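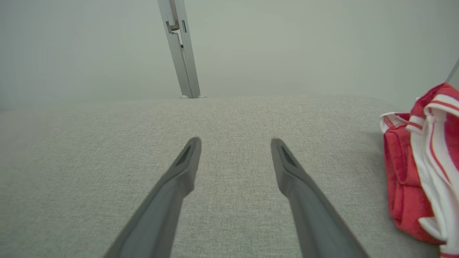
*Gray gripper fingers, open, with light fabric between them*

The **Lultbridge Connected Bus Corridor** is a stretch of road in and just outside the town of Lultbridge where buses and traffic signals talk to one another over short-range radio. It is a fairly modest affair as these things go, but it has been running long enough, and has been written up by enough people, that it often comes up when towns of a similar size start thinking about connected vehicles of their own.

## Background

The road between the old market and the Karakaya depot had been a sore point for bus riders for years. It is narrow in places, it crosses the rail line, and a driver who missed one green light tended to miss the next few as well. The idea of letting buses ask for a little extra green time came from Regula Egger, then the town's signal engineer, who had first suggested it for a single junction near the hospital. The equipment was built by Nestance, a small maker of roadside radios, and the software that decides which bus gets its wish, and when, was supplied under the name Trulo.

## How it works

Each bus carries a radio unit that sends out its position, its speed, and how late it is running, if it is late at all. A matching unit at the junction passes that along to the signal controller. When a late bus is close enough, Trulo may hold the green a bit longer or bring the next one forward, though it will never shorten a pedestrian crossing phase to do so. Buses running on time or early get no help whatsoever, a rule that some drivers grumbled over at first and then mostly came to accept.

The corridor has 4 signalized junctions fitted with the full equipment. Messages are signed so that an ordinary car can't pass itself off as a bus, and the vehicle identifiers are changed at regular intervals.

## Trial and results

During the first trial period the system logged 3,258 requests for priority, of which 1,265 were granted. Most of the rest came from buses that were already on schedule, and 273 were set aside after arriving too late to be of any use. Berkay Duman, who prepared the trial report, noted that the gains were largest in the early evening and hard to find at all before breakfast time.

## Reception

Riders were generally pleased. Damián Fuentealba, writing in a local newsletter, praised the steadier evening service but felt the side streets had been left waiting too long, and the longest side-street wait was trimmed the following January. Hüsnü Öztürkmen has argued for adding fire engines to the scheme, which would need a separate level of priority in the software.

## See also

- Transit signal priority
- Vehicle-to-infrastructure communication
- Dedicated bus lane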